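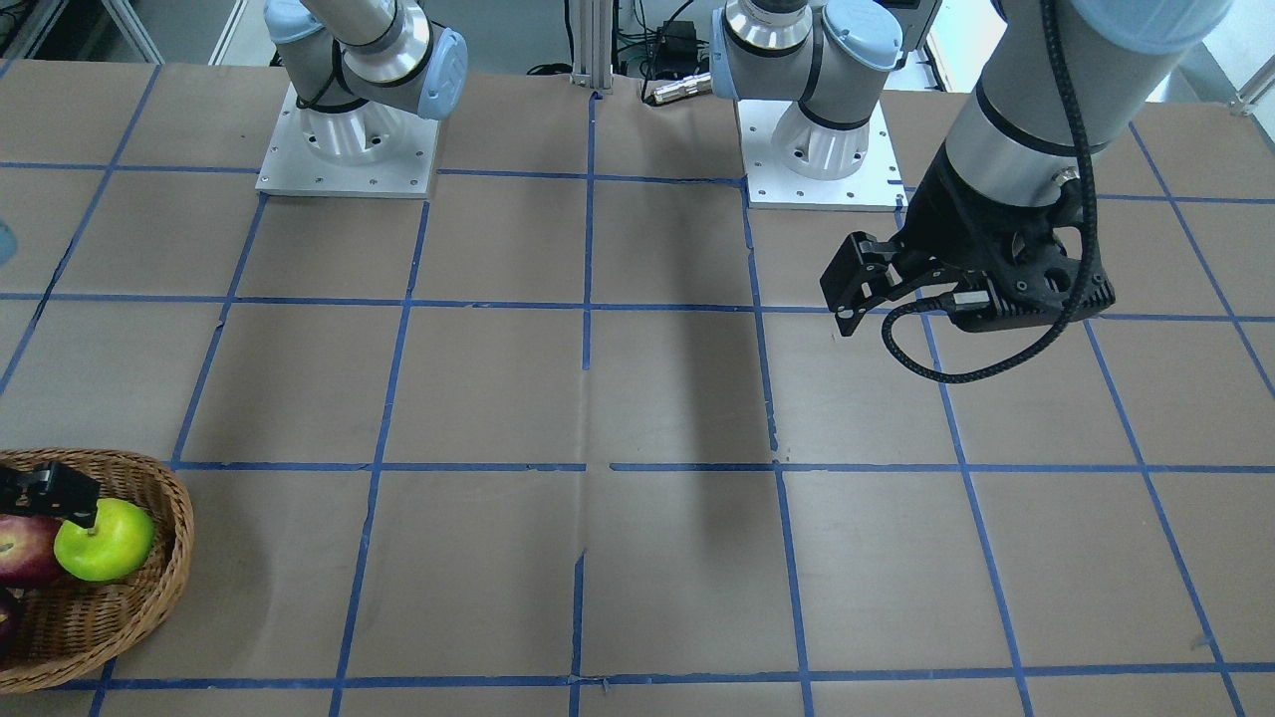
Stenusska publishes Isent, a short code of practice for people who share a table with two robot arms

MIDTBØ, 2019-07-06 – Stenusska today released the first edition of Isent, a code of practice for small two-arm robot benches used in research, training and product trials. It runs to 17 pages, including the cover and a page left blank for notes, and it can be read in one sitting by anyone whose coffee is large enough.

Isent covers the ordinary business of bench work: marking out the table, setting down objects, handing control from one operator to the next, and deciding when a run counts. It is meant to sit alongside the safety rules a site already follows. It does not replace a risk assessment, and the authors would like that sentence read twice.

The draft went out for review in April. Stenusska received 691 comments, a large share of them concerning the word "clear," as in "keep the table clear." The word has been removed. The final text says what may be on the table, who put it there and where that is written down.

"We thought tape would be the easy chapter," said Ingegerd Eklund, lead editor of Isent. "We had four drafts of the tape chapter. I have opinions about tape now that I did not have before, and my family has asked me to keep them at work."

The tape chapter asks for a grid in a color that stands out from the table covering, with every cell given a name that both the operator and the log use. It does not ask for perfect lines. Hand-laid tape wanders, and Isent accepts this, provided that positions are measured from a fixed point on the table and never from the tape itself. A torn strip may be patched. A moved strip means a new layout number, even if it moved only a little and everybody promises to remember.

Objects get similar treatment. Isent recommends a small set of everyday items, including a few with awkward shapes, and a container with a rim that the gripper has to clear. The reference task, called Pusel, uses a wicker basket and apples. Fruit was chosen after a long discussion of whether a test object ought to be something a person might want picked up.

Fruit does bring paperwork. Each apple is weighed at the start of a session and retired when it bruises, and its replacement is entered in the log under a new number. Reviewers asked whether this was necessary. It is. A soft apple and a firm one are two different objects as far as a grip setting is concerned, whatever they have in common at lunch.
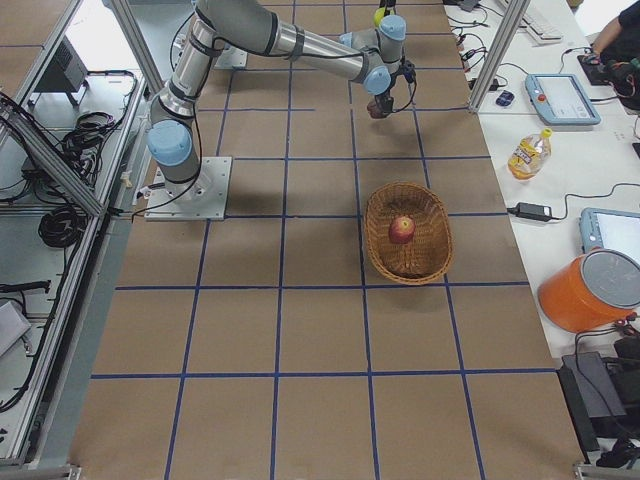
What the code asks of operators

The longest section deals with two arms and one table. Each arm has a home position outside the other's working area, and an arm that is not part of the current step stays there. Shared cells are listed before the run. If a cell is not on the list, only one arm may enter it.

Teach pendants are matched to arms with plain labels, and the operator says the label aloud before the first move. Several reviewers found this embarrassing. The rule survived with one change: it may be said quietly.

The side table also falls within the code. Anything with a cable running to the cell is part of the cell, and its cable must be kept out of the reach of both arms. Emergency stops must be within arm's length of the operator – a human arm, as one reviewer asked us to confirm.

After any stop, planned or otherwise, the operator waits 30 seconds, looks over the table and logs the position of every object before starting again. Nothing gets nudged back to where it was supposed to be. Isent calls this nudge "tidying" and gives it a page of its own.

The notes that follow come from the foreword to the code.
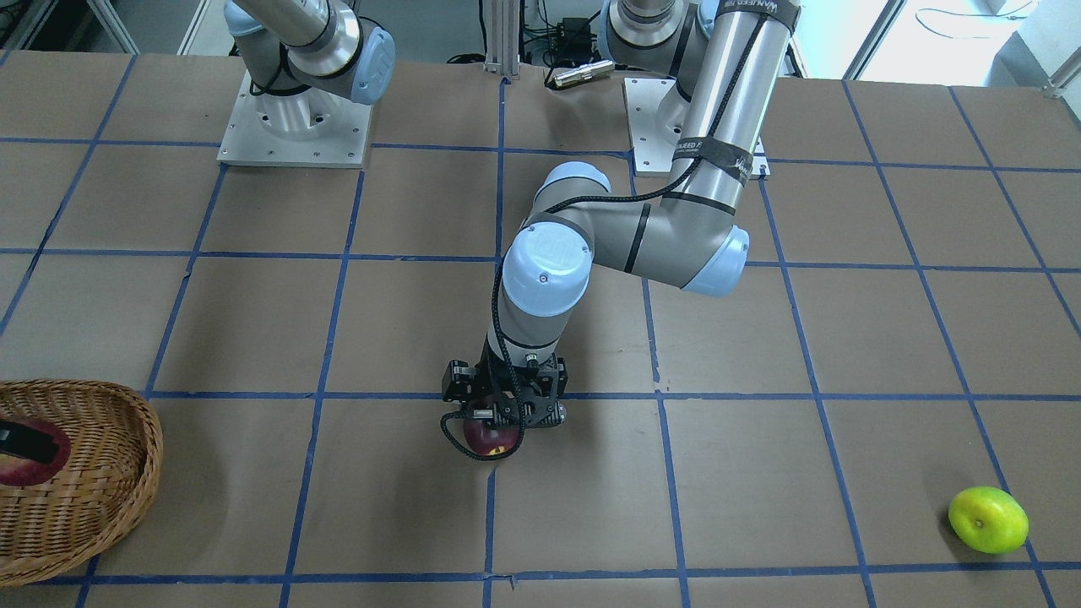
Idun Aasen

I was asked to write the foreword because I had complained the most. My first complaint was that our benches had rules, but the rules lived in people. If you wanted to know which arm was called left, you asked Torbjørn. If Torbjørn was away, you walked behind the table, faced the way the robot faces, and worked it out from there, usually while someone watched.

Left and right now belong to the robot. It is written on page 3. I am told this was obvious, and I have the emails from the months when it was not.

My second complaint was about success. We had one team that counted a pick as good when the apple left the table, and another that waited until it was in the basket and the fingers were open. Both reported their results as "picks." Isent uses the second meaning. Some numbers will go down, including mine.
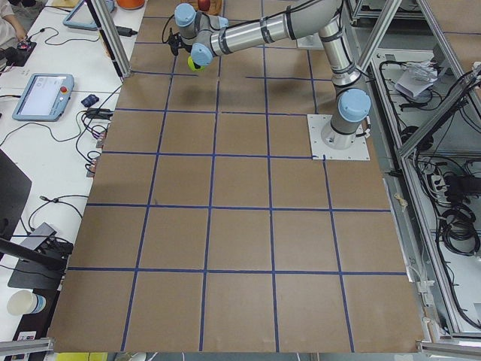

One arm over the taped grid, with the side table at left.

Availability and next steps

Isent is free to download from Stenusska and may be copied, translated and pinned to walls. A one-page checklist is included for people who were never going to read the other pages. It has 11 items and fits beside a light switch.

Training sessions on the Pusel task will be held at the Midtbø workshop, led by Torbjørn Eklund and Alvar Amundsen. Places are limited by the size of the room. Participants should bring closed shoes and a pen that works.

Comments on the first edition are welcome and will be answered in writing. Comments on the word "clear" will be filed with the others.

About Stenusska

Stenusska writes working guidance for small automation sites and runs a training workshop in Midtbø.

Press contact: Signe Aasen, Stenusska, Midtbø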